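洗手台下面那只箱子，还有别的一些小东西

十一月了，终于把浴室和储物间收拾完了。前后拖了好几个周末，每次都是收到一半就坐在地上翻东西，翻着翻着天就黑了（你们也这样吧？）。这一页本来只想发给家里人看，后来几个朋友也来要，干脆写长一点放上来。大多数东西都是不值钱的：杯子、浴球、小球、海绵、用剩一截的绳子。可是我一样一样拿在手里的时候，每个都能讲出几句来，所以就讲吧，想到哪儿写到哪儿。

先说规矩。我给自己定的是：一件东西拿起来，只能放到三个地方，留、送、扔。没有“再想想”这一堆。去年我就是败给了“再想想”，一大袋子放在门后，想了整整一年，最后连袋子里是什么都忘了。今年没有这一堆，真的快很多！

另一个规矩是毛玉芳教我的。Yufang Mao，她自己写名字总爱用拼音，贴在冰箱上的便条也签拼音，所以我下面就叫她玉芳。她说东西不要在柜子里挑，要先全部倒出来，倒在一个有边的箱子里，这样小东西不会滚跑，你也能看见它们到底长什么样。我试了，好用。圆的东西尤其需要箱壁挡着，不然一会儿就得趴下去沙发底下掏。

储物间靠门那一排

先从最没意思的地方讲起，靠门那一排架子。架子是Orkton的，买的时候说好装，结果我和玉芳装到晚上十点，最后一块隔板还装反了，到现在也没翻过来。反着也能用，就是前沿高出来一点，放瓶子会歪，放纸巾刚刚好。所以那一层就成了纸巾层，永远是纸巾层。

纸巾层下面放抹布。我数都不想数有多少块抹布，总之是太多了。旧毛衣剪的，旧床单剪的，还有一块是从一件我特别喜欢的衬衫上剪下来的，蓝格子，扣子那一条我没舍得剪掉，所以擦窗户的时候会刮出声音来。这次把它留下了，改当包杯子用的布，不擦窗户了。

再下面是灯泡和电池。电池我用一个饼干盒装着，新的旧的混在一起，每次都要一节一节试。这回总算分开了，旧的用纸包好，星期五拿去回收点。回收点在Havlíček面包店旁边，去一趟少不了要带两个罂粟籽卷回来，这也是我愿意去的主要原因。

最底下那层原来是鞋。鞋全挪走了，现在空着，我打算先让它空着，看看能空几天。

旧玩意儿的那个纸盒

架子后头翻出来一个纸盒，Zellero的，上面还贴着当年的价签，109。单位我就不说了，说了显得我很老。里面的东西早就不是原来的了，成了家里“不知道放哪儿”的总站：一副缺了牌的扑克，一把打不开任何锁的钥匙，几个弹力球，一截一截的丝带。

丝带我全留了。我知道，我知道，可是年底包礼物的时候它们就是救命的！长的绕在纸筒上，短的打成结当书签。玉芳说我这叫给垃圾找工作，我觉得说得挺好，本来就是嘛。

钥匙也留了一把，最好看的那把，铜色，柄上有个小洞，现在拴在储物间的灯绳上，拉灯的时候手里有点分量，舒服。别的都送走了，有个邻居小孩收集钥匙，高兴得不得了，拿走以后隔着门还能听见他晃得哗啦哗啦响。

扑克牌没有留。缺一张的牌你总想着会找到那一张的，可是我搬了两次家都没找到，它大概在别人家的地板缝里过得挺好。

浴室的小东西

浴室其实最小，收得最久。洗手台下面那个柜子，门一开就有东西往外掉，掉了好几年，我的应对办法一直是开门的时候用膝盖顶着。这次全倒出来了，一共75件，我特意记了一下，因为跟玉芳打了赌，她猜三十几，我猜五十，两个人都输得很惨。赌注是谁输谁擦瓷砖，于是两个人一起擦瓷砖。

浴球这种东西我有很多意见。第一，颜色一定要亮。浅色的浴球用两个月就看着没精神，米色的尤其可怜。亮橙色的就好，挂在那儿像个水果，早上迷迷糊糊一伸手就能摸到。第二，那圈绳子要够长，能挂在水龙头上，不要买那种绳子只有一个小指头宽的，挂不上，只能搁在浴缸边上，搁着搁着就掉下去了。第三，洗完要甩，要挂起来，千万别团成一团塞在角落里。
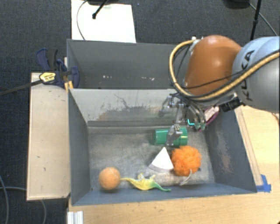

我婆婆用的是丝瓜络，她觉得浴球都是骗人的，网子一拆开就是长长一条，什么也没有。我真拆过一个旧的（别学我），剪断中间的绳子以后，那条网一下子散开来，从浴室门口能拉到厨房，猫追着跑了一晚上。后来我把它套在洋葱上挂起来，居然很合适，到现在厨房里还挂着，客人来了总以为是专门买的。

杯子也要讲讲。漱口杯我主张用塑料的，不怕摔，颜色也挑艳的，绿的、黄的都行。玻璃的漱口杯我打碎过两个，都是大清早，都是光着脚，那种站在碎玻璃中间一步也不敢动、扯着嗓子喊人来拿拖鞋的心情，有过一次就够了，我居然有过两次。现在家里漱口一律塑料杯，来客人也是塑料杯，没有例外。

杯子不用的时候我喜欢让它横着躺，或者倒扣，反正不要口朝上，口朝上会落灰，还会有人（我先生）往里面放硬币和发票。倒扣的问题是底下会积一圈水印，垫一块抹布就解决了，看，抹布又有工作了。

球的事

我们家的球实在是个谜。我不打球，我先生不打球，可是收拾的时候哪个角落都能滚出一个来。浴室里有，储物间里有，大衣口袋里还有一个。有的弹得特别高，有的捏起来软软的，有的外面一道一道的纹路，摸着很解压，我写东西的时候左手就爱捏着一个。

我问遍了全家，都说不是自己的。外甥说有一个像是他小时候的，但是“像是”两个字让我没法判他领走，所以还是留在我这儿。现在球统一放在走廊的一个浅筐里，谁路过谁拿一个扔两下，其实挺好玩的，打电话的时候尤其适合。筐要浅，深了拿不到底下的，可是也不能太浅，上个星期我试了一个托盘，一关门全滚下来了，猫吓得上了窗帘。

说到猫，猫只对一个球有兴趣，就是最旧的那个，别的看都不看。那个球我洗过，洗完它整整一天不理我，所以后来就不洗了。

箱子怎么选

好几个人问我箱子的事，写一段。我用过纸箱、藤筐、塑料箱，最后觉得还是方方正正、壁直、底平的最好用。藤筐好看是好看，可是勾东西，浴球放进去再拿出来，网子全挂在藤条上，要一点一点解。纸箱怕潮，浴室里放两个月底就软了，有一回我整个端起来，箱子起来了，东西没起来。

颜色我推荐灰的。灰箱子里什么都显眼，绿的是绿的，橙的是橙的，白的也看得见，找东西一眼就有。我从前有一只花箱子，印满了柠檬，一块黄海绵在里头躲了半年。

大小呢，宁可小。箱子大了，手就懒，什么都往里头扔，最后又变成那个打不开门的柜子。我现在放在洗手台下面的这只，长是32厘米，刚好推进去还剩一个手掌的空隙，那个空隙放备用牙膏。牙膏是Wokasitz的，薄荷味很冲，我先生说像在嘴里开窗户，可是我就喜欢这个冲劲，冬天早上一刷就醒了。

箱子里面要不要隔开？我试过用硬纸板隔，很整齐，整齐了三天。后来不隔了，只定一条：箱底要看得见。只要看不见底了，就说明该收了，这时候拿出来倒一遍，五分钟的事。这条规矩到现在还没破，虽然也才几个星期，先别夸我。

厨房顺便收的一点

本来厨房不在计划里，可是洋葱那件事以后手停不下来，就把放杂物的抽屉也抽出来倒了。抽屉里最多的是橡皮筋，缠菜的那种，攒了一大把，我把断的挑走，好的套在一个旧瓶子上，套着套着瓶子就变成彩色的了，怪好看的，摆在窗台上。

还翻出来7只一模一样的开瓶器。一模一样！我完全不记得买过，我先生也不记得，我们俩站在抽屉前面互相看了好一会儿。后来想起来，是有一年每次去野餐都忘了带，每次都在路上买一只。留了两只，一只在抽屉，一只放进野餐篮里用绳子拴住，别的给了楼下开小饭馆的，他倒是真的缺。

木勺我留得比较多，这个没商量。煮粥一把，炒菜一把，果酱一把，果酱那把已经染成紫红色了，洗不掉，也不想洗掉。玉芳送过我一把特别长的，搅大锅用，抽屉放不下，只好斜着插在伞桶里，跟雨伞待在一起。有个下雨天我先生赶时间，抓了就走，到楼下才发现拿的是勺子。

杯盖找杯子，盒盖找盒子，这一项花了一个晚上。配得上的留，配不上的不留，心要硬。有一个圆盖子我怎么也舍不得，它跟什么都配不上，可是手感特别好，边上有一圈浅浅的凹槽，现在拿来当浇花的垫碟，底下那盆薄荷长得很疯。

瓷砖那天

愿赌服输，我和玉芳真的擦了瓷砖。她带了自己的手套来，我的手套破了一个指头，结果那天晚上就那个指头皱得像核桃。我们用的是小苏打加一点点水，调成糊，拿旧牙刷一条缝一条缝地刷。刷到一半她开始唱歌，浴室里回声大，她唱得很投入，隔壁敲了两下墙，我们以为是嫌吵，后来在电梯里碰见，人家说是在打拍子。

擦完以后浴室亮了不少，亮到我又看见了天花板角上的一块水渍，于是又多了一件事。收拾房子就是这样，擦干净一块，旁边那块就显得脏，你追着它走，能走遍全家。我决定水渍的事留到明年春天，先把梯子借好再说。

剩下还没收的

书房没收，我连门都不想开。阳台收了一半，花盆摞起来了，土还在袋子里，袋子口用一个夹子夹着，夹子是晾袜子的那种，所以现在有一只袜子没有夹子用，只能搭在暖气上。

送出去的那两大袋已经给了外甥，他搬新家，什么都缺，连旧的肥皂盒都要。他很认真地给每样东西发了消息问我怎么用，包括那个洗水果的筛子，我回他，洗水果。

要是你们也有浴球拆开以后的好用法，或者谁家刚好缺一把配不上锁的钥匙，给我留言吧。玉芳说下次打赌猜书房里有多少支笔，我还没答应。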